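Where the Scraps Go

Drumton began weighing its food waste in November. The town's hauler, Neser, collects from 169 households on the east side and logs each bin at the curb. Ida Diekmann, who manages the route, wanted weights before the town paid for a larger digester.

The rule for residents is short: food in the green bin, packaging in the gray one. Film wrappers are the most common fault. They wind around the auger shaft and stop the line.
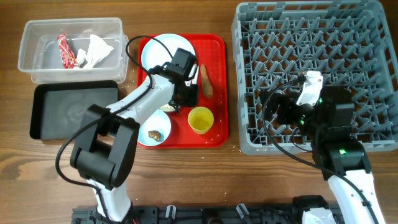
Wrapper and napkin in one container, plates on the red tray.

Paper napkins are accepted in Drumton if they carry no plastic coating. Neighboring Ahn rejects them, and people who move between the two towns tend to get it wrong -- the bins are the same color.

Dry starch is a separate problem. It absorbs water in the tank and raises the solids content, so the operator has to dilute the feed.

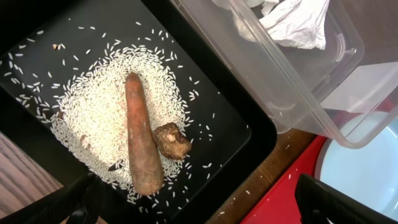

Uncooked rice and a carrot on a black tray.

The present digester takes 2,000 pounds a day and runs at 80 percent of that. Liquid is drained first through a 2 mm screen. Diekmann would like residents to scrape plates and skip the rinse, as rinse water never reaches the bin anyway.

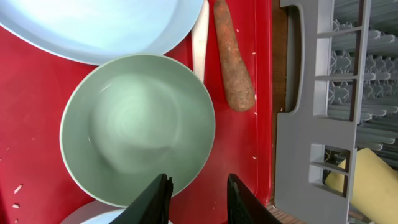 Bids for the larger unit close in spring. Nideo has quoted for the tank only, without the screen or the auger.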